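Retail Basics, Evening Stream
Notes for Week 2: Facing and Filling the Snack Shelf
Prepared by Sibel Avcı

Welcome back, everyone, and thank you for your patience with the heating last Thursday. Dinesh Hettiarachchi will be taking the second half tonight, so do save your ordering questions for him, as he spent a good many years at the Dosstead store and loves to be asked.

We're looking at dry snacks: crackers, bars, pretzels, all those upright boxes that seem so easy until you've had to keep a whole bay of them neat through a Saturday. Facing simply means bringing the stock forward to the front of the shelf, with the printed front turned square to the shopper. Filling is what goes in behind it.

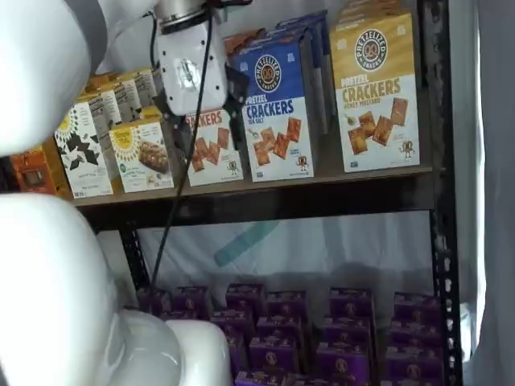
When a brand comes in several flavours, keep the flavours beside each other and give each one its own column, front to back. Colour does a lot of the work for you. A shopper who likes sea salt learns to look for the blue box long before she reads the word, and if a honey mustard has wandered into the blue column she'll very likely take it home by mistake (I've done it myself, more than once!).

Rotation comes next. Pull the old stock forward, check the date, and put the new boxes behind. It's slow going at first, and your elbows will complain, but please don't be tempted to push fresh boxes in from the front.

A few things to practise before next class:

Run your hand along the front edge of the shelf and line the boxes up to it.
Turn any box that's showing its side panel.
Take out crushed corners and set them aside for markdown.
Leave a finger's width above the boxes so they can be lifted out easily.

Reading for next week is the Skendau chapter on shelf labels. Ilgın Bayram has spare copies at the front desk if yours has gone missing.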